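Kitchen utensil, taupe handle – second-hand
Item 557, listed by Mylene at Kundeo

I've got one of these in my own drawer and I reach for it far more than the fancy set I was given (sorry, Mum!). The handle is long, a bit wider towards the top, and it fits my hand nicely when I'm busy making pancakes. I'd hang it up by the stove – mine lives on a hook next to the tea towels and I love having it there. 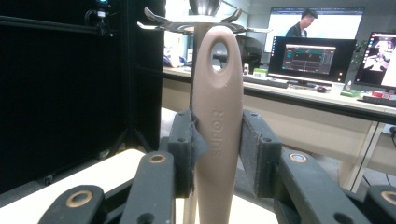
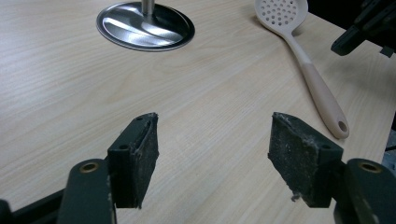
Can I put it in the dishwasher?
I wash mine by hand in warm soapy water and dry it straight away, so I'd do the same with this one.

Price is 49 kr, or take 2 utensils from the Dranska shelf and I'll knock a bit off! Pick-up is from the shop, or I can post it with your other bits. Orders over 100 kr go out free until the end of March. Drop me a line if you'd like it put aside.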